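Folding T-shirts on the bed, and getting the bed ready for it

6/28/18
By the Tonura house page

Most of the creases in a drawer of T-shirts are put there at the folding stage. The shirt comes off the line in decent order, gets folded in mid-air against somebody's chest, and goes into the drawer with a twist in it that stays until it is worn. A flat surface sorts most of this out. A kitchen table will do, but few tables are wide enough for a man's large with the sleeves out, and there is usually a butter dish in the way. The bed is better. It is the biggest flat thing in the house and it is already in the room where the clothes are going.

Start with the sheet. Folding on a duvet is hopeless, everything sinks. Strip back to the fitted sheet and pull it tight at all the corners, the far ones first. If it keeps riding up, the pocket is too shallow for the mattress and no amount of tucking will cure it. Measure the depth of the mattress before buying another set, with any topper included. A plain pale sheet is the easiest to work on as you can see where the edge of a garment is, though white shirts do tend to vanish on it.

Smooth it with the flat of your forearm, from the middle out to the sides. Small ripples don't matter. A big ridge does, it will print itself across the front of the shirt as you press down.

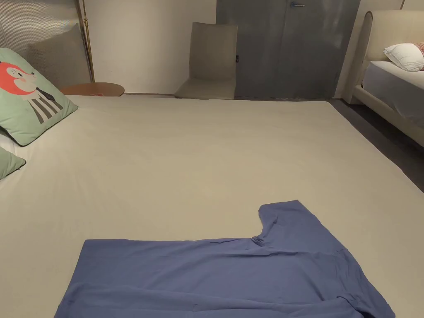
Lay the shirt face down with the neck away from you, or to one side if you are working from the end of the bed. Take hold of it by the shoulder seams and give it one good shake before it goes down. Then tug gently at the hem, then at each sleeve, and run your hand down the middle. Do the neck last. Ribbed collars like to roll under, and if you fold with the collar rolled it stays rolled.

For an ordinary drawer fold:

Bring one side in to just past the middle of the neck, then lay the sleeve back on itself so it sits inside the folded edge. Do the same with the other side. You should have a long strip the same width from top to bottom. Fold the hem up to a little short of the collar, then fold again in half. If the drawer is deep, fold in thirds instead and stand the shirts on edge.

People ask about folding boards. We had one from Clindoser for a while and it does give a very even result, but it wants a size of shirt and a size of drawer that match it. Ours didn't. A big hardback or a magazine laid between the shoulders does the same work, and you slide it out before the last fold.

Cushions. They don't have to come off the bed altogether. Push them up to the head end, propped up, and leave the near half clear. If you put them on the floor they pick up fluff, and pale covers show it straight away. Covers with a print should be washed inside out, cool, zip closed. Piping is the part that suffers: if it has gone wavy after a wash, pull it straight along its length while it is damp and dry the cover flat. Ironing over piping makes it shiny, so iron up to it and stop.
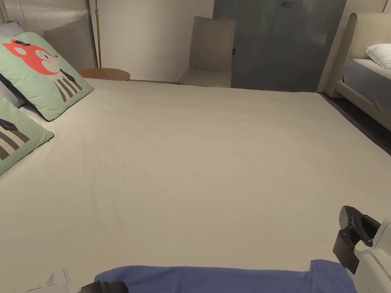
A word on thread count, as July is when the sales start and there is always a letter or two. We have had a set marked 655 on the spare bed for years and it has outlasted a dearer one. Above a certain point the number tells you very little about how the sheet will wear. Look at the hem stitching and the elastic. Elastic all the way round holds much better than elastic at the corners only, and it makes the sheet easier to get taut for jobs like this one.

Back to the shirts. If one is badly wrinkled from sitting in the basket, don't try to fold it smooth. It won't go. Lay it out, mist it lightly with water from a plant sprayer, pull it to shape and leave it for a few minutes while you do the socks. Put a towel underneath if you are worried about the mattress. Linen water works as well as plain water and no better, in our view — the Urow one smells nice, if you care for that.

Cotton jersey stretches when it is damp, so pull lengthways and only a little across. Older shirts that have gone short and wide can be helped back quite a bit in this way, though they will need it again after the next wash.

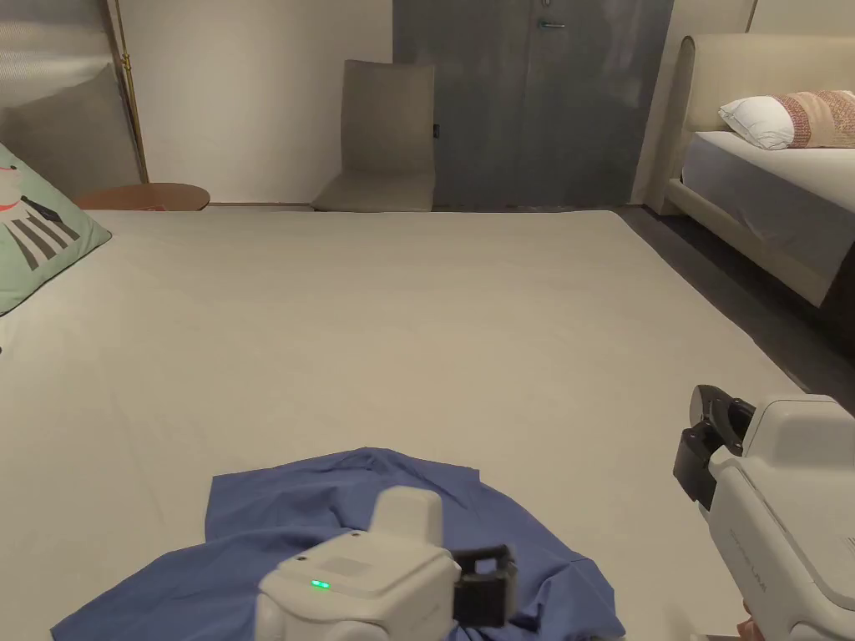
Keep one hand flat on the cloth as you fold with the other. Most of the trouble comes from the under layer sliding about, especially on a smooth sheet. If it still slides, fold in shorter movements and press each fold down before going on to the next. Work near the edge of the bed where you can reach without leaning. A low bed is hard on the back; kneel on a folded towel, or sit and turn sideways.

Put the folded pile on something firm. A stack left on the mattress leans over as soon as you sit down beside it. A chair is fine, so is a bedside table if you clear it first. Stop at six shirts to a pile. Any higher and the bottom ones get pressed into hard lines, and the whole lot goes over on the way to the drawer.
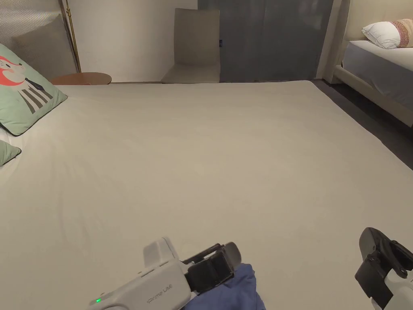

When the last of the clothes are away, brush the sheet down with your hand or a clothes brush before remaking the bed. Dark socks and new towels leave more behind than you would expect. A strip of parcel tape wrapped round the hand, sticky side out, picks up what the brush misses. Pull the corners tight once more and put the cushions back where you like them.

Readers with wooden bedside tables: damp washing left on the top, even for the length of a phone call, can mark an oiled finish. Leitão paste wax took a faint ring off ours, rubbed with the grain and left overnight. Test the underside first.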